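작업실 팁: 진열대에서 집기 동작 예시를 모을 때

음료 진열대 같은 곳에서 로봇 팔에 가르칠 예시를 모으는 사람들을 위한 정리입니다. Murer 작업실에서 쓰는 순서를 그대로 옮겼고, 장비가 달라도 대부분 적용됩니다.

시작하기 전

손목 카메라 렌즈부터 닦습니다. 마른 극세사 천이면 충분하고, 알코올은 지문이 남았을 때만 씁니다. 그다음 그리퍼 손가락의 볼트를 육각 렌치로 하나씩 확인합니다. 힘껏 조일 필요는 없고 헐겁지 않은 정도면 됩니다. 볼트 머리에 유성펜으로 선을 그어 두면 다음번에는 눈으로만 봐도 풀렸는지 알 수 있습니다.

배선은 팔을 끝까지 돌려 본 상태에서 묶습니다. 팔을 접어 둔 채 케이블 타이를 조이면 손목이 돌아갈 때 당겨집니다. 벨크로 타이를 쓰면 다시 풀기 쉽습니다. 전선이 화면 구석에 들어오는 것은 괜찮지만 손가락 끝을 가리면 안 됩니다.

조명과 배경

냉장 진열대의 조명은 손목 카메라에 생각보다 강하게 들어옵니다. 자동 노출을 켜 두면 팔이 움직일 때마다 밝기가 출렁이므로, 작업면을 기준으로 노출을 맞춘 뒤 고정합니다. 밝은 쪽이 조금 날아가더라도 손가락 사이가 잘 보이는 값을 고릅니다.

흰 작업면 위에서 반투명한 물건을 다룰 때는 윤곽이 묻히기 쉽습니다. 비닐이나 얇은 포장재가 그렇습니다. 같은 물건으로 흰 바탕에서 절반, 회색 매트 위에서 절반을 모으면 나중에 비교하기도 좋습니다.
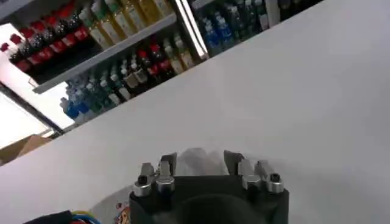 한 물건에 예시 200개를 기본으로 잡습니다. 한자리에서 다 채우지 말고 27개마다 물건의 위치와 방향을 바꿉니다. 뒤쪽 진열 상태도 가끔 바꿔 줍니다. 병의 순서가 늘 같으면 모델이 물건 대신 뒤의 라벨 색을 보고 움직이는 경우가 있습니다. Aksel Bjarnason 씨는 병을 한 칸씩 옆으로 미는 것만으로도 차이가 났다고 합니다.

조작하는 사람도 바꿉니다. 한 사람이 오래 하면 접근 각도가 굳어집니다. 한 시간 하고 교대하는 편이 좋고, 교대 직후 첫 3개는 연습으로 치고 저장하지 않습니다.

실패한 예시

놓친 것도 지우지 마세요. 폴더만 따로 둡니다. 놓쳤다가 다시 집은 예시는 성공 폴더에 넣지 말고 '재시도'로 표시합니다. 표시는 그 자리에서 합니다. 저녁에 몰아서 하려면 영상을 전부 다시 봐야 합니다.

버려도 되는 것은 다음과 같습니다.
카메라가 중간에 끊긴 것
시작 자세가 기록되지 않은 것
팔이 움직이기 전에 사람이 물건을 건드린 것

정리와 보관

파일 이름에는 물건, 바탕, 조작자 순으로 적습니다. 띄어쓰기 대신 밑줄을 쓰세요. 3월에 모은 1,255개는 이름 규칙 없이 저장했다가 Valdemar Þorgeirsson 씨가 분류를 처음부터 다시 했습니다.

복사본은 외장 디스크 하나와 작업실 서버에 둡니다. 복사가 끝나면 파일 개수를 맞춰 보고, 아무 파일이나 몇 개 열어 끝까지 재생되는지 확인한 다음 원본 카드를 비웁니다.

끝낼 때는 그리퍼를 반쯤 벌린 상태로 둡니다. 손가락 안쪽에 테이프 자국이나 먼지가 있으면 면봉으로 닦고, 전원을 내린 뒤 렌즈에 덮개를 씌웁니다.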